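Flelent: household trash and recycling rules, in one table

README, last touched in September

Flelent is a list of what goes in which bin in the towns of Budthorpe and Gavport. It began as a note on Filipa Azevedo's refrigerator and got out of hand. The two towns share a river, a bus line and a landfill, and agree on very little else.

What you get

items.csv has 1010 rows, one per item per town. Columns are item, town, bin, prep, source and notes. The prep column says things like "rinse" or "remove cap." The notes column is where we argue.

aliases.csv maps the words people use to the words the towns use. Budthorpe calls a milk carton a "gable-top beverage vessel." Residents do not.
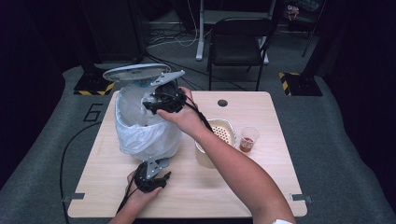 Rows come from the printed collection guides, plus 43 answers Si-eun Hwang got by calling the Gavport sanitation desk, mostly on Thursday mornings, when someone picks up. Those rows are marked "phone" in the source column. Where a guide and a phone answer disagree, we kept both and let them glare at each other.

Known problems

Pizza boxes. Gavport takes them if they are "reasonably clean," a phrase with no further definition on file. We coded this as maybe, and it is the only maybe in the table.

Budthorpe changed its rule on foil lids after we had finished typing it in. Up to 31 rows may still carry the old rule. Conceição Falcão is working through them and would like fewer emails on the subject.

Batteries are listed as "drop-off" in both towns. The drop-off sites have different hours, and we don't track hours. We tried that once.

Apartment buildings with private haulers aren't covered. Ask your landlord -- good luck.

Fixing a row

Send the item name, the town and where you read the rule. "My neighbor says" is not a source, though Karine Petrenko's neighbor has been right twice. Please keep the column order. Please don't sort the file by bin and send it back as a correction.

License

Use it for anything. If you get a warning sticker on your can, that is between you and the town.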